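Review: Trillby Practice Guide for Hand-Held Gripper Demonstrations, Garment Edition
29 July 2025

The Trillby guide is a 296-page PDF on recording household tasks with hand-held grippers. We have used it as the house standard for garment work since October, replacing a set of internal notes that had grown in several directions. This review covers the folding chapters and the annexes on pads and labeling. The chapters on rigid objects were not tested.

The core of the document is a set of 19 numbered rules. Each has a requirement, a tolerance and a check the operator can do without putting the tools down. Rule 3 is the one most crews will notice first. It requires a grasp on a print, patch or label to be logged separately from a grasp on plain cloth, on the grounds that printed areas are often stiffer and slide differently against the pads.

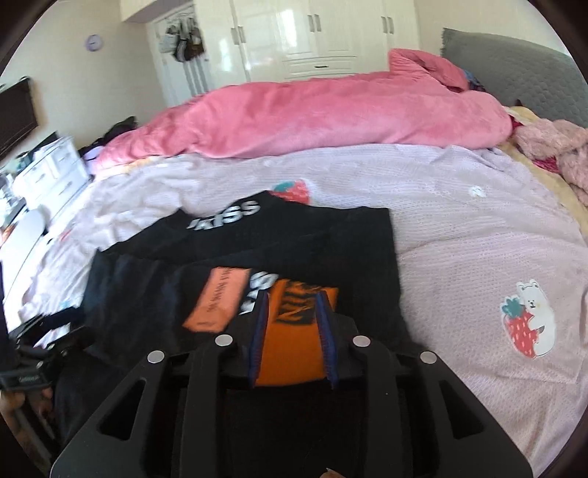 The tolerance on Rule 3 is strict. If either pad overlaps the printed area at closure, the grasp counts as a print grasp. Our older notes left this to the labeler, and two labelers would often disagree on the same clip. Agreement is better under the new wording, although it takes longer to apply.

Rules 7 through 11 deal with two-operator and two-hand work. The holding tool must be closed and still before the moving tool starts. Fingers should stay off the garment while a segment is being recorded, and a hand correction has to be marked as an intervention. The guide permits no more than 6 interventions in a session before the session is downgraded. That number seems low for long sleeves and high collars, and the text gives no basis for it.

Staging is covered in Rule 12. A bed is an accepted work surface, patterned sheets included, provided the garment can be told apart from whatever is under it. Skekel's shorter checklist asks for a plain, hard surface throughout. Trillby's position is more useful for home recording, where soft bedding is normal and a policy trained only on tabletops is likely to do poorly.

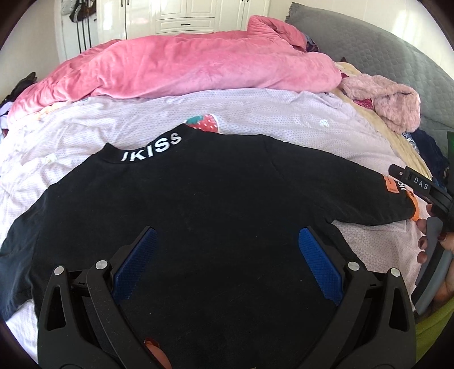
Does the guide require the garment to be laid flat before every fold?

Only for segments tagged as flat starts. Rule 13 allows folded, rolled or bunched starts as long as the tag is set before recording, and it asks for a mix of start states in each session. It sets no ratio between them.

The pad annex is the strongest part. It calls for a wear check every 20 sessions, with the ridges inspected under side light and both pads replaced as a pair. Leitner's pad sheet allows single replacement. We tried both methods and saw more uneven closure with single replacement, so the Trillby rule has stayed in our procedure. The pivot check in the same annex is short and adequate: open, close, look for side play, record the result. 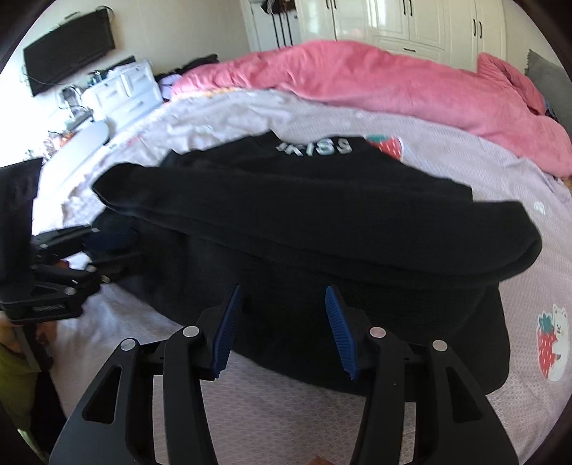
Layered items get less attention than they should. Rule 16 says to name the top layer and stop there. When one dark item rests on another, a labeler needs to know which edges belong to which piece, and the guide offers no method. We added a local rule that lists every layer from the top down. Endine's annotation tool accepts this without changes.

Other faults are minor. The index points to old page numbers in the second half. The session form has no field for a second operator, despite five rules that depend on one. Units switch between inches and millimeters in the pad annex.

Recommended for teams recording clothing in real rooms, with a local addition for layers and a corrected session form. Teams working only with rigid objects should wait for a review of the other chapters.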